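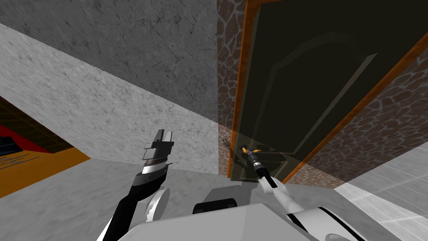

Door exercise in the simulator, right gripper at the lever handle

Open day at Zumard: minutes of the Saturday meeting

The meeting opened at 10 with a warm welcome to everyone who had made the trip over to Zumard, and with thanks for the tea, which was very much needed after the walk up from the station. Apologies had come in from the Prullach group, who hope to join us next time.

1. Demonstration. We were taken through the Plernelora simulator, in which a two-armed robot practises with doors in rooms made up by the computer. Members were rather taken with the marble and the cobblestones! Our hosts told us that the door exercise is set up to 1,000 times with small changes to the room, and that 368 of those had been gone through by the Friday before we came.

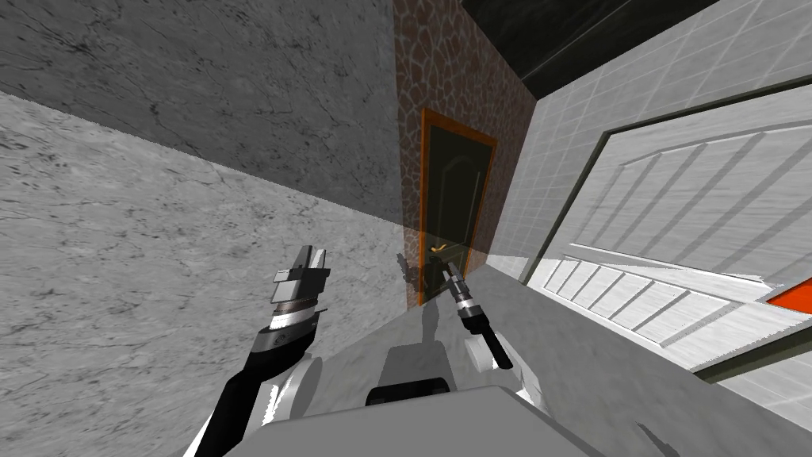 Dark door in its orange frame, seen from the robot's head

2. Questions. There was a good long talk about why the room looks so tilted from the robot's head, and whether a person could get used to it (opinion was divided). It was asked if round knobs could be tried as well as levers, and our hosts kindly said they would look into it.

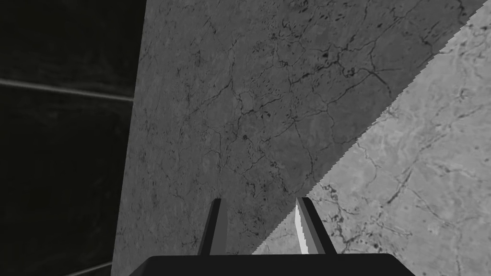 Solange Guillot, Minutes Secretary

3. Gripper view. We then looked at the close view of the two fingers, open and with nothing between them, against the cracked grey stone pattern. Several members would have liked longer on this part, and it was agreed to ask for a second visit in November.

4. Actions. Solange to write and thank Zumard, and to ask Rind for the price of a minibus. Names for the second visit to be given in within 2 weeks, please.

The meeting closed in time for lunch.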